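Thursday at Pumphrey

Mar 30, 2023 | Angharad Beddoe
2 min read

Third week with the arm on the guest floors. 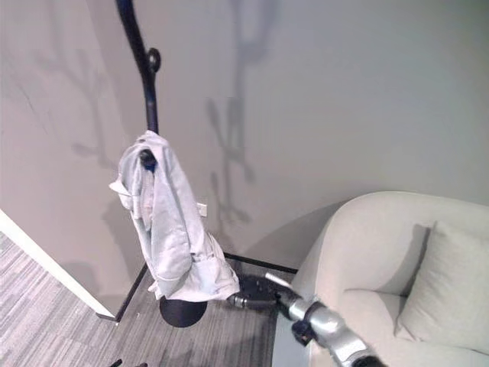 I started at 8 and had the lounge rooms again with Gwawr. The way it works now, the arm does pickup: clothes off racks, towels off chairs, whatever has been left. We do beds and bathrooms and check after it. It is slow with soft things. A shirt on a hook takes it longer than it takes me, but I don't have to stand and wait for it anymore, so I get on with the bed.

My shoulders are better than in February. On the other hand I used to have Nia to talk to, and she has been moved down to the laundry at Celtstead until the end of April. Her hours are the same. She says it's hot and loud.

Ifor had us in for 30 minutes after lunch. No one is losing shifts, he said. Gwawr asked if he would put that in writing and he said he would ask. The sheet we fill in when the arm stops has a new column for who restarted it. I don't like that column. I wrote my initials anyway.

Bus was late. Soup for dinner.

Comments

Keyvan Azimi: We got that same column in Nistberg last year. Ask what they use it for.

Gwawr E.: Still nothing in writing, by the way.

Nia P.: Hot and loud is right. Save me a seat at break on Monday.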